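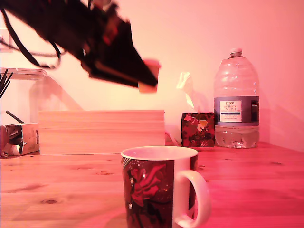
The arm over the pine table, with the tissue box and the bottle behind.

Forty Milliseconds

The planner was called Honska and it hated mugs. It would plan to a block of wood all day. Give it a mug with a handle and it would start well, get close, and then stop in the air as if it had been asked a question.

I had until Friday to fix it. The people at Bonar were paying for a demo, and the demo was a mug.

On the first night I blamed perception. I turned the detector's threshold down and then up again. I drew its guesses over the camera feed and watched them for an hour. The mug was where the detector said it was. The handle was where the detector said it was. I went home and ate cereal over the sink.

On the second night I blamed the collision checker. It kept a margin around everything it knew, and I thought the margin had grown too fat for the fingers to get through. I cut it down. The arm stopped in the same place, only now with less room for error.

My sister called while I was reading logs. She asked if I was winning. I said the arm had stopped again. She said maybe it knew something I didn't, and then she told me about her boiler until the call dropped.

I had 367 failed runs saved by then. I wrote a small script to line them all up by the moment they stopped, and I let it run while I walked around the block. A fox was going through the bins behind the pharmacy. It looked at me and went on with what it was doing.
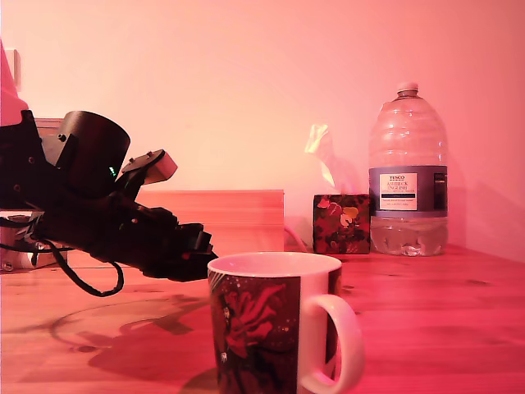 When I came back the plot was finished, and all the runs lay on top of each other like one run. Honska had asked for the joint positions, got an answer, and found that the answer didn't match where it had meant to be. So it threw away the plan and made a new one. Then it did the same thing again. Far from the mug the mismatch was too small to matter. Close in, it was the whole story. I looked up from the screen at the gripper, hovering just left of the mug, and at the little green LED on the arm. I had spent two nights on what the arm could see, and the trouble was in what it had been told about itself.

The messages came through Drellum, the bridge we used between the planner and the motors. Drellum stamped each one when it passed it along. It should have used the time of the reading. The gap was 40 milliseconds. At full speed the arm could be somewhere else by then.

I changed one line. Then I sat with my hands in my lap, because I didn't want to press the key yet.

There was an old note in the code, left by whoever had worked on it back when the project was called Msimang. It said: "stamp on send for now – fix in November." It didn't say which November. I thought about deleting it. I put the year under it and left it there.

It was after two. I pressed the key, and the motors hummed, and the arm started down toward the handle.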